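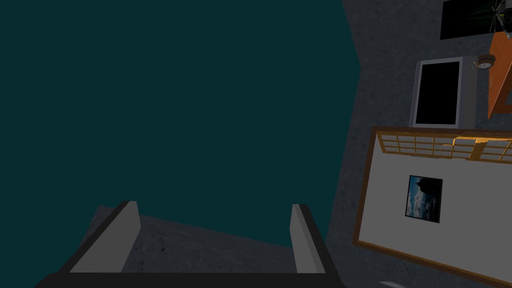 Dark teal against speckled gray.

Painting at Brullness House

Work on the ground floor hallway starts in February and should take around 30 days. Residents voted on the wall color last month, and teal won with 70 votes. The stairs will stay as they are for now.

Please move bikes, strollers and shoe racks out of the hallway before the painters arrive. Anything left there will be taken to the storage room next to the laundry. The side door on Emska Street will be open from 7 in the morning while the front door is being painted.

The job comes out of the repair fund, and rents do not change. We have set aside another $900 for new mailbox locks, which will be fitted once the paint is done. If your lock already sticks, or you need help moving something heavy, leave a note for Alcides Brito at the office.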